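Tetedton Lettering Circle
Minutes of the monthly get-together, 2019-11-20

I'm on minutes again, so you're getting them my way. If you want the tidy kind, the pen is all yours next time! We got going a bit after seven, the last minutes were waved through with one spelling fix (mine, sorry), and then we went straight into the font talk and pretty much stayed there.
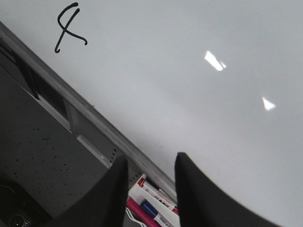
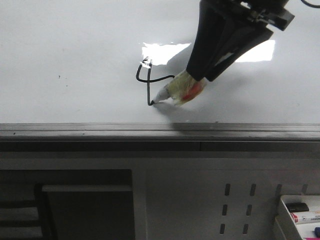
Black marker on the whiteboard, both views.

Cladetti, our script font

This took up most of the evening. The regular weight is done and everybody who has tried it at home likes it. I set my whole holiday card list in it and only got annoyed at the lowercase r, which still bumps into a following s. We agreed to fix that with a ligature and leave the basic letter alone. There was a long back-and-forth over the swash capitals. Half the room wants them on by default, and the other half (me included) thinks a word like MILK set in swashes looks like spaghetti. We voted to keep them as an alternate set that people switch on for themselves.

The glyph count is now 600, accents included. We still don't have the Polish and Czech letters, and I said I'd draw those over the holidays, so please hold me to it. Old-style numerals are in. The lining numerals need another pass — the 7 is leaning like it's had a long day and the 1 is too skinny next to it.

Kerning: done for the capitals, about half done for the lowercase. If you signed up for a batch of pairs and haven't opened the file yet, please do, or tell me and I'll pass it to someone else. No hard feelings, I promise.

Licensing and price

We went round and round on this one. Cladetti will be free for personal use, with a paid license for shops and anything printed for sale. Somebody suggested a cap of 1000 printed items on the small license, and after some grumbling we said yes to that. The wording needs to be in plain English. I read the current draft out loud and lost track of the second sentence before I got to the end of it, so it's going back for a rewrite.

Zupan

Our blocky all-caps font has been sitting untouched since summer. I'd love to see it finished, but we can't do both at once, and the feeling in the room was to park it until Cladetti is out the door. The files stay in the shared folder. Please don't rename them again!

Potdale print fair

We have a table. We'll bring 100 specimen booklets, folded and stapled by us, which means a stapling night before the fair. Bring a long-arm stapler if you own one, as ours jams. The booklet will show the alphabet, the alternates, a page of numbers and punctuation, and a few sample menus and labels. I asked for a pangram that doesn't have a fox in it. Suggestions by email, please.

Odds and ends

The ink order went in, and the gray is on back order. The light table is going to be sold, and members get first pick. Dues stay the same for next year.

To do before next time

Redo the r and s ligature.
Second pass on the lining numerals.
Polish and Czech letters (me).
License text, new draft in plain English.
Everyone: finish your kerning pairs.

Next get-together is in January, usual room. We'll look at printed proofs, so bring your reading glasses. Whoever took home the good ruler, please bring that too.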